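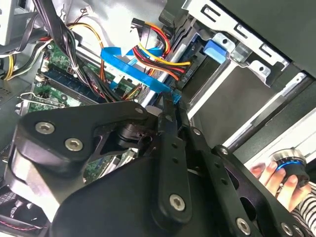
Neltow had its gripper kit on show at the Arnden open day, and I went over from Prirkbridge with Hélder Bettencourt to look at it. The job on the bench was taking apart old desktop computers. Cables are the hard part, and we spent most of our time on a blue SATA data cable.

The kit costs £2696, plus £649 for the wrist camera. Delivery is 8 weeks. Spare fingers come in packs of 10.

Hélder asked about screws inside the case. There is no driver tool yet; they hope to have one in February. We have asked for a quote.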